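Home | Set-up | Recording | Training | Support

Section 3. Recording Example Runs

3.1 Before you begin

This section explains how to record example runs for the Lucero learning package using a table-mounted workspace. Complete the arm set-up in Section 2 first. One operator guides the arm and a second person starts and stops each recording at the Dotstead console.

1. Clear the table of anything that is not on your object list.
2. Place the listed objects in a loose row within reach of the gripper, leaving bare table on the far side.
3. Open the gripper fully and bring it to the near side of the row.

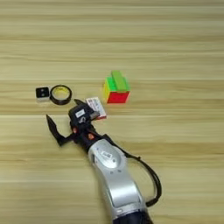

4. Wait for the console to show "Ready" before pressing Start. Motion made before this point is not saved.

Note: Small shifts in the starting layout are useful to the learning system. Move at least one object between runs, and change the angle of flat items such as cards and boxes.

3.2 Recording a run

1. Press Start and guide the arm towards the first object at a slow, even pace.
2. Lower the gripper until its fingers are close to the table on either side of the object. Do not press down on the surface.
3. Close the gripper, lift the object clear and carry it to the drop area.
4. Open the gripper, return to the starting position and press Stop.

Caution: Keep hands out of the workspace while a run is in progress. Check that the cable beside the forearm is not caught under an object or pulled tight – a snagged cable can stop the arm without warning.
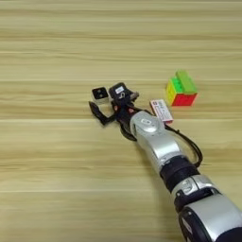 3.3 Grasping several pieces at once

Some task lists call for a group of pieces to be held together. Set the grip force to Low, close the jaws slowly and pause for three seconds before moving away. If a piece slips, finish the run and mark it "Partial". Do not delete it. 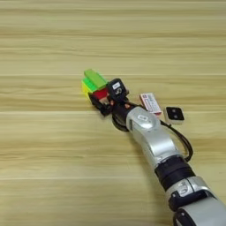 Figure 3-3. Coloured blocks held together in the gripper.

3.4 Labelling and storage

Enter the task name and operator initials after every run. A standard set holds 534 runs, and each storage unit can hold up to 2640. Sets with missing labels will be returned to the operator for correction.

Section revised June 21, 2022. Approved by Josefina Zúñiga, Documentation.

Contact Dotstead Support | © Dotstead | Back to top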